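Tellwood pauses robot handovers after grip fault

Tellwood has stopped all handover work on its tabletop robot program after a fault in the grip controller caused the hand to close when it had been told to open. No one was hurt. The fault showed up in May during a check on the physical arm, and the company says the same error was later found in its simulation runs.

The program trains a multi-fingered hand to pick up household items and pass them to a person. Most of the training is done in simulation, with a smaller number of checks on real hardware in the Tellwood lab.

According to a notice sent to the company's research partners, the check in question was a routine one. The arm had picked up a plastic tumbler and was holding it over a padded tray. When the release command was sent, the fingers tightened instead. The tumbler cracked. An operator pressed the stop button and the arm held its position until power was cut.

There was no person inside the marked work area at the time. The next check on the schedule would have had a staff member taking the tumbler by hand.

"We were one step away from putting someone's fingers next to it," said Valtteri Laitinen, who runs the hardware lab. "The stop worked and the fence worked. The software did the wrong thing, and it did it without raising a warning."

The cause was traced to a change in the controller code, made when the team moved to a new version of Rameo, the in-house package that handles finger commands. The new version reversed the sign on the closing force for two of the finger joints. A conversion step was supposed to correct for this. It did so for normal grasping but was skipped if a release was called while the wrist was still moving.

Engineers then went back through the simulation logs to find out why the problem had not been caught earlier. Out of 688 handover runs made with the new version, 49 contained the same reversed command. In most of these the run was still scored as a success. The scoring script looked only at the final position of the object and did not check the force on it along the way.

Doğukan Yaman, who leads the simulation side, said the script had been written for an earlier stage of the work and should have been replaced.

"It was fine when all we wanted to know was whether the object got moved," he said. "For a handover you have to look at the fingers the whole time. We are rewriting it now, and every one of those runs will be scored again."

The simulated tests use a Franka Emika arm at a table set with ordinary objects. Tall and narrow items such as vases are included as hard cases — the fingers have to work close to a rim, and a small error in force can tip or crush the object. A model of a human hand serves as the receiving side. 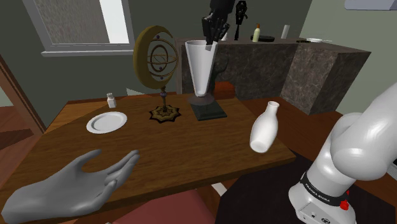 A simulated handover run, with the robot hand at the mouth of a conical vase and the model of a human hand at lower left.

Tellwood has set 4 conditions for starting the physical work again. The conversion step must run on every command, including a release during wrist motion. A separate force limit, which does not depend on Rameo, must be added to the hand. The scoring script must flag any run in which force rises after a release is called. And the lab must complete a full set of checks using only padded dummies before any staff member takes part.

The first of these is finished. The force limit is being built by Ahonen, a controls firm that supplied the lab's fencing and stop circuits, and is due to be fitted next month. Laitinen said he would not put a date on the restart.

"The dummies go first, for as long as it takes," he said. "If the limit trips when it shouldn't, we can live with that. I would take a hundred false stops over one that doesn't come."

Grasping and lifting runs that do not involve a handover are continuing in simulation only. The team has gone back to the previous version of Rameo for that work.

Partners who downloaded the controller after the change have been asked to remove it. One of them, the Cellwood lab, told Tellwood it had installed the new version but had not yet used it on hardware. Replies from the other partners are still coming in.

A corrected version will be sent out once the scoring work is done. Until then, partners with questions about their own logs can contact the simulation team through the usual support address.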